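Layug bin picking kit: frequently asked questions

Last updated: November 11, 2022

These answers cover the Layug bin picking kit as supplied by Flindcombe, together with the Pumow control software and the evaluation service run from our workshop in Plorkedstead. They apply to kit revision 5. Users of earlier revisions should read the section on upgrades first.

What is in the kit?

The kit contains a two-finger gripper with interchangeable fingertips, a wrist plate, an overhead depth camera with its bracket, a cable and hose dressing set, two sheet metal bins, and a small industrial computer with Pumow already installed. The robot arm, its controller, the safety equipment and the table are not included. Most customers fit the kit to an arm they already own.

What is it meant to do?

It removes single items from a bin of mixed, loosely placed items and puts each one in a second bin, on a conveyor or at a fixed point. The items do not have to be known to the system beforehand. Pumow works from the depth and colour image and proposes grasps on whatever it finds.

What is it not meant to do?

It does not pack items neatly, read labels or identify products by name. It does not handle open liquids, live goods, or anything with an exposed blade. It should not be used for food that has no wrapping.

Which arms are supported?

Six-axis and seven-axis arms with a payload of at least 5 kg at the flange and a controller that accepts streamed position commands over Ethernet. The wrist plate is drilled for the common flange pattern. Other patterns need an adapter, which we can machine from a drawing. Send the arm model, controller version and list of installed software options with your enquiry. A missing software option on the controller is the usual cause of delay at installation, and the arm supplier has to provide it.

How should the bins be mounted?

The bins must not move relative to the arm after calibration. For permanent cells we recommend bolting them through the base. For evaluation, bar clamps on a flat board are adequate, provided that the clamp handles stay outside the working volume entered in Pumow. 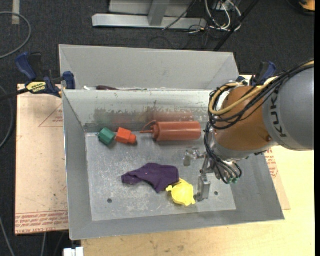 Bin geometry matters more than bin size. A sloping front wall lets the fingers approach low items at an angle, and small items tend to slide back towards the floor when a grasp fails. Vertical walls are harder, above all for items lying parallel to them. The squeeze bottle along the back wall is a case in point: one finger has to pass between the bottle and the metal, or the grasp has to be made from above across the body. Pumow will choose the second if the gap is smaller than the fingertip thickness plus the clearance value. The clearance value is set per wall, so a low front wall can be given a smaller figure than a tall rear one.

Can customers supply their own bins?

Yes. The inside must be measured and entered as a simple five-faced model. Bins with ribs, lips or handles on the inside can be used, but the projections have to be modelled as solid blocks and the volume behind them is lost to the gripper. Transparent bins are not supported. Wire baskets are supported only with a liner.

Do reflective bins cause trouble?

They can. Bare metal returns false depth points where a bright item is mirrored in the wall, and Pumow may then propose a grasp on the reflection. Two measures are available. The first is the wall mask, which discards any point that falls on or outside the bin model. The second is a matt coating on the inside of the bin. The wall mask is on by default and is enough for most bins. Scratches and worn patches in a coating do not need repair unless the failed-grasp log shows repeated attempts at the same spot.

Which items does it pick well?

Rigid items with at least one pair of opposed faces narrower than the finger opening. Plain blocks, boxed goods, bottles, tubes and most moulded parts fall into this group. Soft rubbery items are usually straightforward, but the closing force should be reduced so that they are not squeezed out from between the tips.

What about cloth?

Cloth is picked by pinching a fold. A crumpled cloth gives better results than one lying flat, as there is more material standing up from the floor of the bin. The pinch grasp uses a separate force setting and closes fully before lifting. Pumow cannot tell whether one layer or several have been gripped, and it does not fold or lay out the cloth afterwards. Thin, flat fabric on a smooth floor should be counted as unsupported.

What happens when two items are touching?

Pumow separates items by edges in depth and by change of colour. Two touching blocks of different colours are normally treated as two items. Two touching items of the same colour and height may be treated as one. If the combined shape is too wide for the gripper, the software makes a short sideways push and takes a new image. Pushing is enabled by default and can be turned off for fragile goods. The limit is three pushes for each image cycle, after which the operator is alerted.

Which fingertips should be used?

The kit is supplied with flat metal tips, tapered tips and tips with a rubber face. Start with the rubber-faced set. Tapered tips are for crowded bins and for items close to a wall. The two fingers may carry different tips, in which case both must be declared in the tool file. An undeclared tip will not be noticed by the collision check.

How are cables and hoses routed?

Along the outside of the arm, with a free loop at each of the last three joints. The loops should be large enough to allow full wrist rotation without pulling on a fitting. They should be small enough not to drop below the wrist when the arm is at its lowest picking position. The installer must run the wrist through its full range at low speed before the first automatic cycle and correct any loop that catches. Hoses and cables are not included in the collision model. Enter the largest expected loop as a cylinder around the wrist if the arm works close to fixed equipment.

How long does calibration take?

Camera calibration uses the printed target supplied and requires nine arm positions. The routine is automatic once the first position has been taught. It must be repeated if the camera bracket, the table or the bins are disturbed. A quick check with a single position is available from the Pumow menu and should be carried out at the start of each shift.

What surface should the bins stand on?

Any flat, stiff surface that does not creep under clamp load. Timber table tops are acceptable for evaluation. Acrylic sheet may be used as a base board, and its protective paper can be left on during trials. For production use we ask for a metal plate fixed to the same frame as the arm.

What does the evaluation service include?

Customers send us a set of items, and we run them on our own arm in Plorkedstead. The standard evaluation is 500 pick attempts. Items are placed by hand, and the bins are refilled when empty. The report gives results by item, the type of each failure, and recommended settings. A record of every attempt is supplied with it, including the image on which the grasp was based.

What does the evaluation cost?

The standard evaluation costs £1,544, excluding carriage of the items. The fee is deducted from the price of a kit ordered on the strength of the report. Items are returned on request. Please do not send anything that cannot be replaced, as some wear is to be expected.

Does an evaluation guarantee the same result on site?

No. The report describes the items, bins, tips and lighting used in the test, all of which are listed in it. A different arm will generally change the cycle time. A different bin may change the success rate, and we advise sending your own bins with the items where possible.

Is the kit safe to use beside people?

The kit has no safety function of its own. The gripper can trap fingers, and the arm to which it is fitted may be far more hazardous than the gripper. The completed cell needs its own risk assessment, carried out by the integrator or the site owner. Guarding, interlocks and emergency stops must be wired to the arm controller and must not pass through the Pumow computer.

What maintenance is required?

Inspect the fingertips weekly for cuts and for loose screws. Wipe the camera window with a dry lens cloth. Check hose fittings at the gripper for movement and leakage, and replace any tube that has hardened at the bend. The gripper slides are greased at the factory and should not be opened.

Can an earlier kit be upgraded?

Revisions 3 and 4 can be brought up to revision 5 with a new wrist plate and a software update. The gripper is unchanged. Revisions 1 and 2 used a different camera interface and cannot be upgraded. Software support for those two revisions ends in March, after which the existing installation will continue to run but will receive no corrections.

How is support provided?

By email and by remote session. Please attach the diagnostic file from the Pumow menu to the first message, with the kit serial number and the revision marked on the underside of the wrist plate.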